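Progress report to Prallum
Handheld gripper pair, Dimville site
Prepared by Nayara Magalhães
Date: 31/05/2019

Period covered

The last report ended in February, when the pair had just come back from Pirihi with new jaw linkages. Everything below is from after that. The spare pair at Arance is reported separately by Thanasis Sfakianakis.

Use to date

The pair has recorded 2307 episodes since the linkages were replaced. It was in use for 130 hours, most of that on sorting tasks with soft goods. The work plan called for more hours than this. We lost time in two blocks, one waiting for pads and one while we traced the fault in the right-hand unit described below.

Pads

We change the finger pads on both units every 600 episodes. The plan we submitted had them changed only when they looked worn, and that did not work well. The surface goes smooth at the tip first, and thin cloth starts slipping before the wear is easy to see. Rosimeire Pimentel now keeps a square of cotton on the bench and checks each finger against it before the unit goes out. If the cotton pulls free by hand with the jaws closed, the pads come off.

Two pads from the first batch peeled at the lower corner. The old adhesive had not been fully cleaned from the fingers. We added a wipe-down and an overnight cure to the procedure and have had no peeling since then.

Right-hand unit

The right-hand unit began closing unevenly in the middle of the period. One jaw reached the center line ahead of the other, and the recorded jaw opening no longer matched what we measured with calipers. Valdir Siqueira took it apart and found a bushing worn oval. He replaced that bushing and its partner on the other side, then set the zero again with the jaws fully closed. The left-hand unit was opened at the same time. Its bushings were fine and were left in.

Recordings made while the zero was off have been marked. Nivaldo Fagundes is working out which ones can be corrected from the caliper readings. He expects to have an answer for the next report. Until then none of them are counted toward the delivery, though they are included in the episode total above.

Bolts and camera mounts

The bolts on the upper arms are checked with the torque driver at the start of each day and marked with a paint pen. Three had moved by the end of the first month. After we switched to a medium threadlocker none have moved. The camera mounts are checked against the printed target every 60 episodes. The right one needed adjusting twice, both times after the unit had been set down on its side. We have ordered a second stand so that both units can be parked upright.

Spending

Pads cost more than budgeted because of the shorter change interval. Bushings, threadlocker and the stand came out of the small parts line. We ask to move the unspent travel money to pads and will send the form separately.

Next period

Pad wear on mixed soft goods is the main thing left to settle before we fix the maintenance interval in the manual. Flat cloth and stuffed items load the fingers differently, and so far we have logged them together. From now on Rosimeire will log them apart for each unit. The tasks themselves stay as they are: both units at a box of mixed items, with knitted pieces, sponges and plush in among the cloth. Bunched fabric like the red-and-white print in the right-hand jaws fills the space between the blue pads, while a small toy such as the gray mouse on the left is held by a pinch, and we want separate figures for the two kinds of grip. Valdir will measure the pads at every change and keep the old ones in labeled bags. 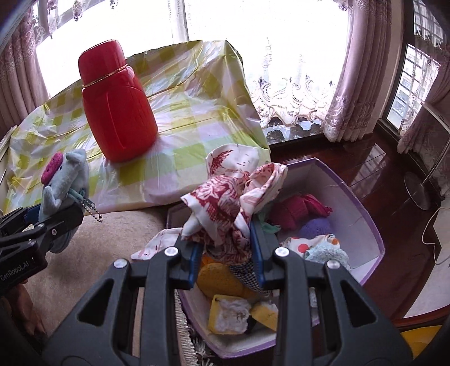
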